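List: laundry-services-changes
Subject: Re: Arm-assisted loading and unloading: questions before the second stage
From: Operations Office, Pundholm Residential Services
Date: 7th November

Dear colleagues,

The Operations Office thanks the Hidport site for its message, which is quoted below. Several other sites have written on the same points, and this reply is being sent to the whole list.

The Hidport site wrote:

> Staff on our site have read the notice on the second stage and have asked us
> to put three matters to the Office in writing.
>
> 1. The notice says that attendants will "supervise" the arm. Our attendants
> would like to know if this is a new grade, an added duty in the present
> grade, or a replacement for the present duties.
>
> 2. Small items are the slowest part of the day. They stick to the door seal
> and have to be picked out singly. If the arm is left to do this, who is
> answerable when an item is missed and goes through again with another
> resident's wash?
>
> 3. Six of our attendants have medical limits on bending and reaching. They
> are in favor of the change but do not want to be moved to the folding room
> permanently as a result of it.
>
> We would be grateful for an answer before the rosters are drawn up.

The Office replies as follows.

On the first matter. Supervision of the arm is an added duty within the present grade. No attendant post will be removed in the second stage. Each attendant who takes on the duty will receive 35 hours of paid training, to be completed during regular shifts. Sites must not ask staff to train on their own time. The Office accepts that the word "supervise" was used loosely in the notice, and the revised duty sheet lists the tasks one by one: preparing the machine, starting the arm, staying within reach of the stop control, checking the drum and seal, and signing the load record.

The question of pay has been raised by other sites and is not settled. It is with the staff council, and the Office will not issue the duty sheet in final form until the council has replied.

On the second matter. The attendant who signs the load record confirms that the drum and seal were checked by eye and by hand. Responsibility for an item missed before that check rests with the Office and will not be entered on any attendant's file. Sites should report every missed item on the Sendis form, including items found during the hand check. In the first stage 529 reports were received from 2000 recorded loads, and most of them concerned cloths and other small pieces at the seal. The Office considers this figure too high for the hand check to be dropped, and it will remain in place throughout the second stage.

Attendants have also asked if they may reach into the drum while the arm is inside it. They may not. The arm must be stopped and withdrawn first, even where the item is plainly within reach. Supervisors are asked to allow for the extra time when setting the day's loads and not to treat it as a delay.

On the third matter. Staff with medical limits will keep their present place on the roster unless they request a change in writing. Where the hand check itself requires bending that an attendant should not do, the site will pair that attendant with a colleague for the check only. No one is to be moved to the folding room on the ground that the arm has taken over part of the work.

One further correction. The status word "Ok" on the Sendis form means only that the arm has completed its movement. It does not mean that the drum is empty. Several load records have been signed on the strength of that word alone, and sites are asked to bring this to the attention of all shifts. The wording will be changed in the next version of the form.

Further questions should be sent to this list in November so that the replies can be read by all sites.

Operations Office
Pundholm Residential Services

Attached to this message:

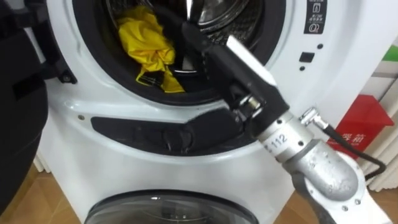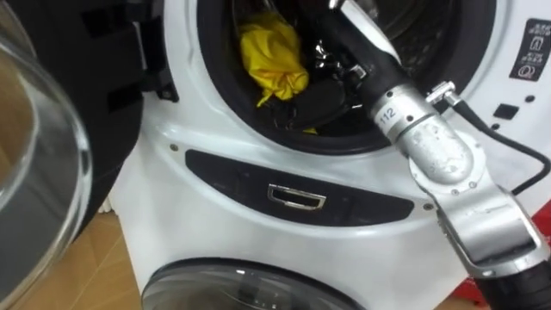 Both pictures: the arm reaching into the drum of a front-loading washer, with a yellow cloth at the opening.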